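Chapter 7
How Things Get Packed: The Small Science of the Shipping Box

If you have ever moved house, you already know more about packaging than you might think. You know that a box of books should be a small one, that plates travel better standing on edge, and that the tape always runs out when there are two boxes left to close. This chapter takes that everyday knowledge and gives it some names and some numbers, so that by the end you should be able to look at almost any parcel and make a fair guess at what its designer was worried about.

We will start with the board itself. Corrugated board is a sandwich: two flat sheets of paper with a wavy sheet, called the fluting, glued between them. The waves do most of the work. Stand a strip of board with its flutes running up and down and it will carry a surprising load; turn it so they run sideways and it folds under your hand. Denise Fothergill, who taught this course at Whiteley before me, used to have her students stack bricks on strips cut both ways, and I still do it every February — it makes a wonderful mess.

Then there is the matter of cost. When the mail-order firm Tolura looked over its stockroom in Astville, it found it was paying to send out a great deal of air. Kelly Brandão, then in charge of packing, had 400 parcels opened and measured before they left the building, and in 43 of them the goods took up less than half the space. We will come back to her figures in Section 7.3, when we work out the price of an empty corner.
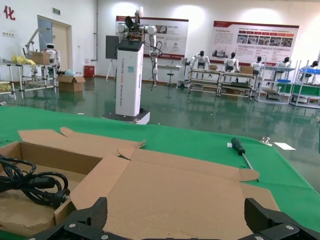
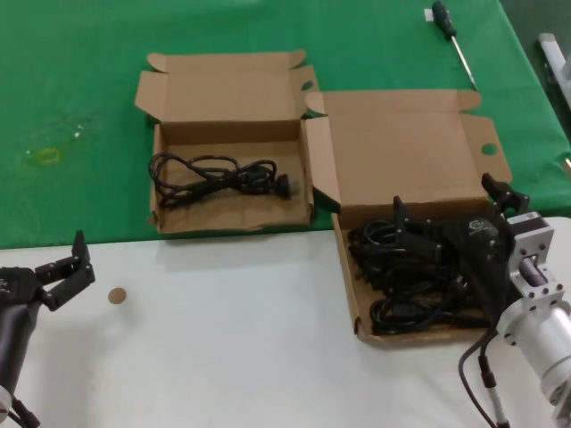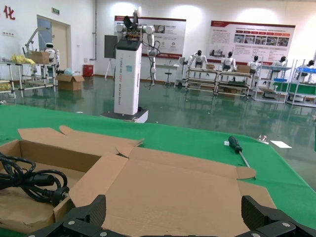
Coiled power cables in open cardboard boxes.

Long, bendy goods are a problem all their own, and they deserve a few words before we get to the sums. A hose, a rope or a string of lights has no shape until somebody gives it one, and the shape it is given decides the size of the box. Winding is the usual answer. The cable in the pictures above has been looped over itself, so it can rest inside a box far shorter than its full length. Try this at home with an extension cord and a ruler, first in wide loops and then in tight ones, and write down the length, width and height of each bundle. You will need those numbers for Exercise 1.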